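Carrier jets on small decks: was the light attack idea a dead end?
Naval Aviation board, page 1 of 1

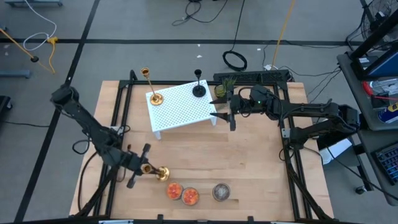

Original post

deckedge39
December 16, 2018

I've been reading up on small carriers and keep meeting the claim that a light attack jet only made sense for navies that couldn't afford a big deck. I don't buy it. A lighter aircraft needs less catapult, less wire and less lift capacity, and you can park more of them. The cost is range with a useful load. Was that trade ever a good one for a navy that had the choice?

Replies

Stamov
Depends what you want it to do. For close support of troops ashore, yes. For anything deep you end up hanging drop tanks where the bombs should be, and then you need a tanker as well, which takes up the deck space you thought you'd saved.

gramex_models
Tanking isn't that bad. Buddy refuelling from the same type means no extra spares and no extra training for the deck crew. You lose a couple of airframes from the strike, that's all.

Stamov
A couple out of a small air group is a lot. If you embark 20 and a few are down for maintenance at any time, taking more out for tanking hurts.

oldrigger
Did deck handling years ago, not on jets this small. Span matters more than weight when you're moving them about. Folding wings save room but the hinge is one more thing to grease and inspect, and salt gets in everywhere. I'd have been glad to have a type without them.

deckedge39
That's the sort of thing I was after. How long did a fold inspection take?

oldrigger
Couldn't give you a number. Long enough to be annoying when it was raining.

Gebru
Nobody has mentioned landing speed. A small wing with no fold is fine until you have to bring it back aboard heavy. Short deck, little wind, unused stores still on the racks, and somebody has to decide what gets dropped in the sea.

gramex_models
Slats deal with a good part of that.

Gebru
A part, yes. You still have a maximum weight for the wires, and on an older ship it's low.

Istetis
I'm with Gebru. People compare empty weights and stop there. Look at bring-back weight and the small ship looks a lot worse.

deckedge39
Fair point. I'll see what I can find on arrester gear limits and post it in the July thread on catapults, as that one has the tables.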